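Setar Match Records: data card

Randi Rønning
Tue 6 September
7 min read

Setar is a set of match records from a regional women's handball league, covering 21 clubs over one full season. It holds results, line-ups, goals by player, suspensions and goalkeeper saves. It was built for people who want to test rating models on a small league, where squads are thin and fixtures get moved at short notice.

Contents

Each match has one row in matches.csv and one row per player in lineups.csv. The two files join on match_id. Goals from the seven-metre line are kept in their own column and are not added to the open-play total. Club names are as printed on the match sheet, so Kinnunen appears with and without its sponsor's name until March. Use club_id for grouping.

Collection

Match sheets were typed in by hand and checked against the league's weekly bulletin. Where the two disagreed, the sheet was kept and the row was flagged with source_conflict = 1. There are 39 such rows, most of them from Stasel home matches. Abandoned matches are included with the score at the time play stopped.

Known gaps

Save counts are missing for 65 goalkeeper entries. These are left blank — a zero in that column is a true zero. Attendance was dropped from this release. Player ages are given in whole years at the start of the season.

Interviews

The folder interviews/ holds short typed notes from talks with coaches on how they pick a starting seven. They are free text and were not used to fill any column.
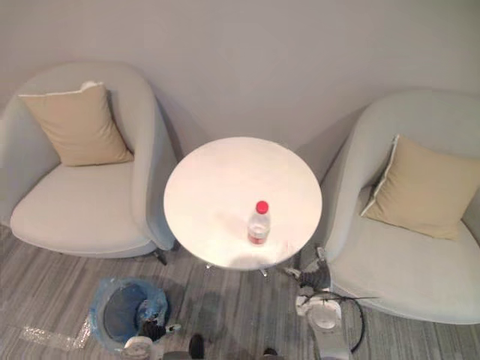
Armchairs and side table, striped carpet.

Loading

The files are UTF-8 with a semicolon as separator. The Jullex script in tools/ rebuilds the league table from the raw rows and stops at the first match that has no result. Run it before sending a correction, and quote the match_id in the report.

Last updated: version 7, club_id added to lineups.csv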